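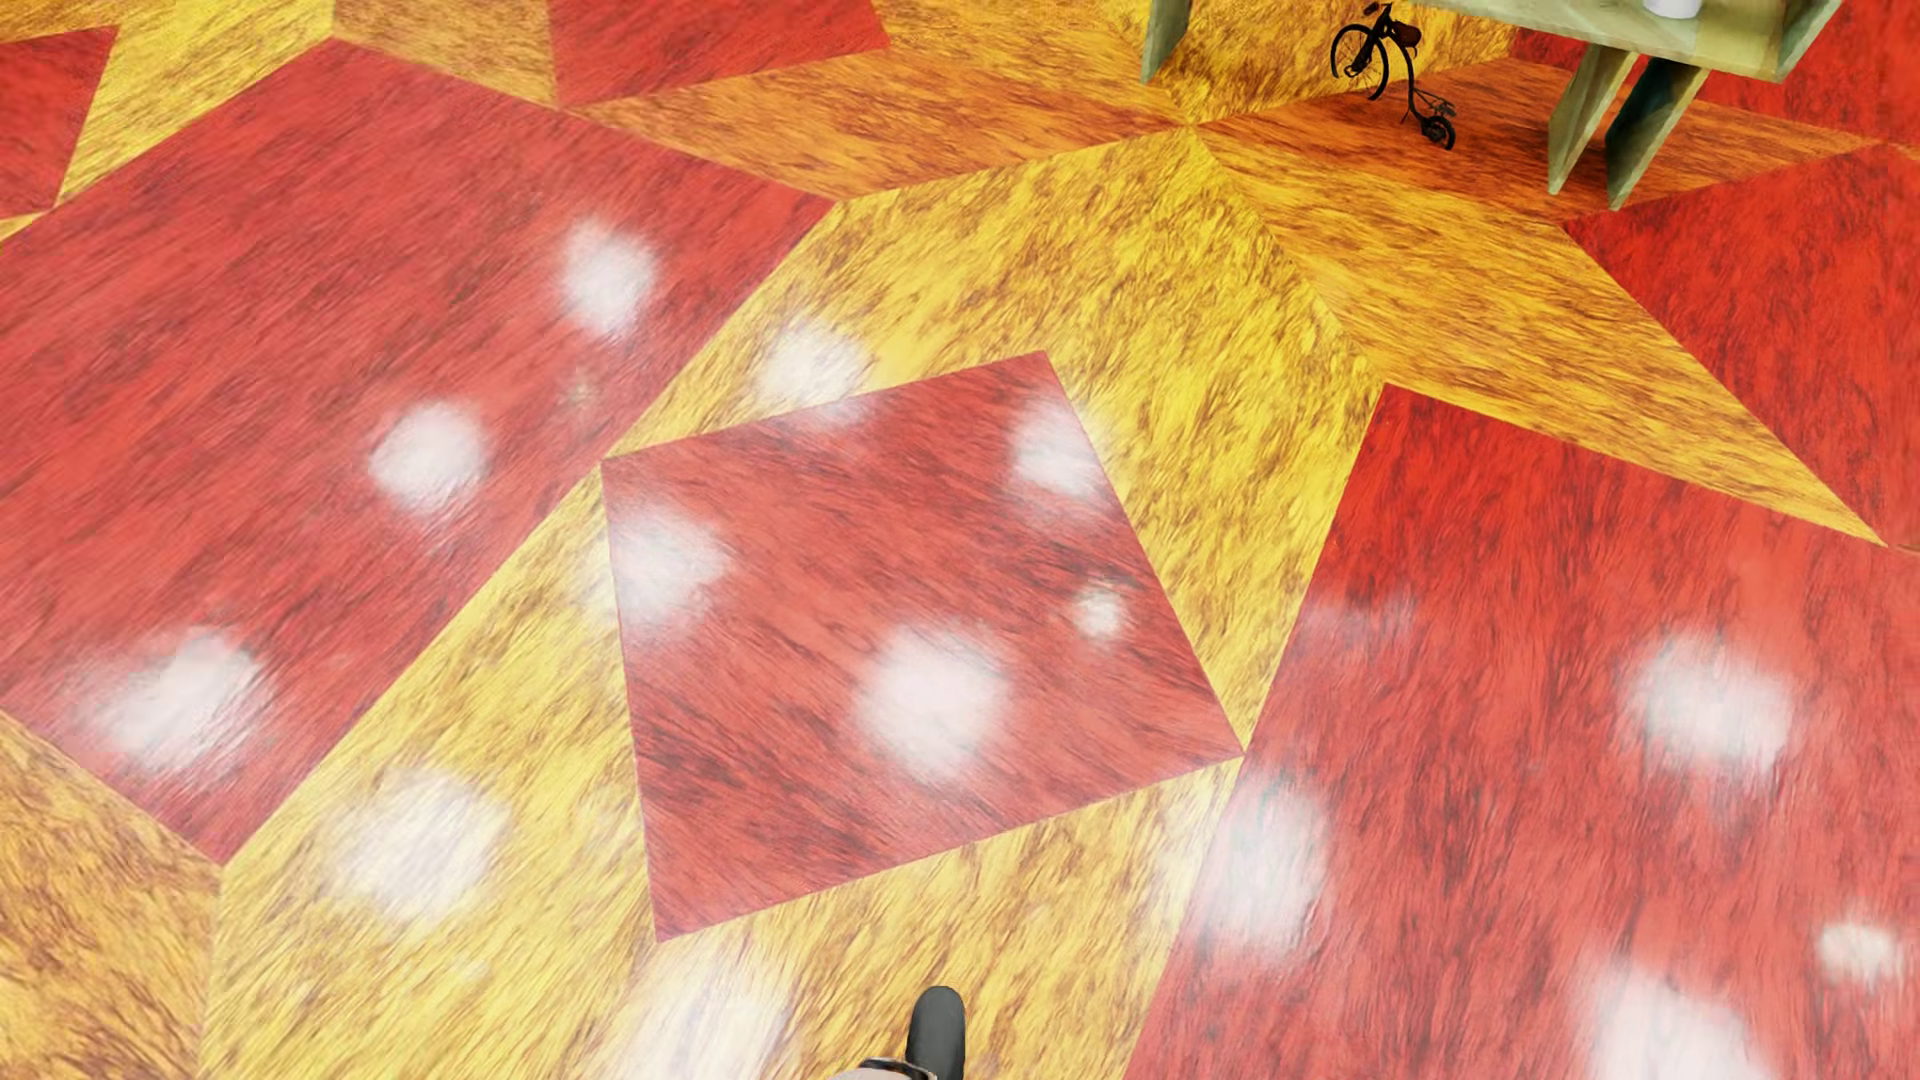

The border that was drawn twice

By Marcelle Gautier
November
14 comments | Share

The boundary between the districts of Lolano and Manurung was settled in the last years of colonial rule by two surveyors who did not like each other and who, for most of one dry season, refused to share a camp. The line they produced is still on the map. The line they first agreed on is not, and a new book argues that the difference between the two shaped the valley for the rest of the century.

Its author has spent much of his working life in district archives and asked to be named here only as Atham, the name he publishes under. We met in the reading room where he did most of the work, then moved to a café across the road because the reading room does not allow talking.

He came to the subject by accident. He was looking for tax records and was given the wrong box.

"It had the surveyors' field books in it, and their letters to the governor's office," he said. "The catalogue said drainage. I suppose there were some drains in there. I read the letters on the first afternoon and didn't ask for the tax records again."

The official account, repeated in most school histories of the region, is that the boundary follows the river because the river was the obvious place to put it. Atham says the field books show something else. The first survey put the line along the ridge to the east, which would have left the whole valley floor inside Lolano. Both men signed it. The river line came later, after a meeting with the directors of the Firiment Company, which held the timber rights on the far bank.

"The company had a good lease on one side and a bad lease on the other," he said. "If the ridge was the border, all of its timber came under Lolano, and the Lolano office charged a duty on every log. If the river was the border, most of it came under Manurung, which didn't. It's a very dull reason. I spent a long time looking for a better one."

I asked whether he could prove that the company had asked for the change. He said he could not, at least in the sense a court would want.

"There's no letter that says please move the border. There's a letter arranging the meeting, there's a hotel bill, and then 22 days later there's a new map. One of the surveyors writes to his sister that he has been made to look a fool. That's what I have. I say so in the book and people can decide."

The new line divided 4 villages. In each of them the houses were on one bank and at least part of the farmland was on the other. For some years it made little difference. People crossed to their fields in the morning and came back in the evening, and the district officers on both sides left them alone. The trouble came after independence, when the two districts were placed in different provinces and each began to register land.

"You had to live in the province to register a plot there," Atham said. "So a family that had farmed a field for three generations was told it was nobody's. Some of them put a son in a hut on the other bank so there would be an address. Others didn't hear about it until the deadline had gone."

He interviewed older residents on both sides of the river, and their accounts take up the middle part of the book. He said they often disagreed with the files, and with one another. Several people told him that the surveyors had been bribed with cattle. He found no sign of it in the papers, but he kept the story in.

"It tells you what people thought a border was worth," he said. "And I wasn't there."

The surveyors themselves get a chapter each. The senior of the two had worked in the region before and spoke one of its languages, poorly. The younger man was the better mathematician and said so in writing. They fell out over the height of a hill. Atham went up it with a modern instrument and found that both had been wrong, the younger man by a little less.

I asked if he thought the ridge would have made a better border. He took some time over this.

"Better for the 4 villages, yes. They'd all have been in one place. But there were people living up on the ridge too, grazing both sides of it, and they'd have been the ones cut in half. I don't think there was an empty place to put it. The officials wrote as if there was, because the map they'd been given was blank there."

There have been 2 attempts to reopen the question. The first was a petition in the years after independence, with 200 signatures, which was received and filed. The second was a joint commission that met through one rainy season and broke up over who should pay for the new survey. Atham has read its minutes and does not recommend them.

He does not expect the book to change anything on the ground. Most of the disputed plots have been sold since, some of them several times, and the younger people he spoke to were more interested in getting a road bridge built. The nearest crossing for lorries is still well downstream.

His next project is the tax records. He has put in a new request for them, and the archive has told him that the box is being looked for.

14 comments

Related
The railway that stopped at the wrong town
Reading a colonial map: a short guide
Letters from a district officer's wife
Who owned the forest? Timber leases and the end of empire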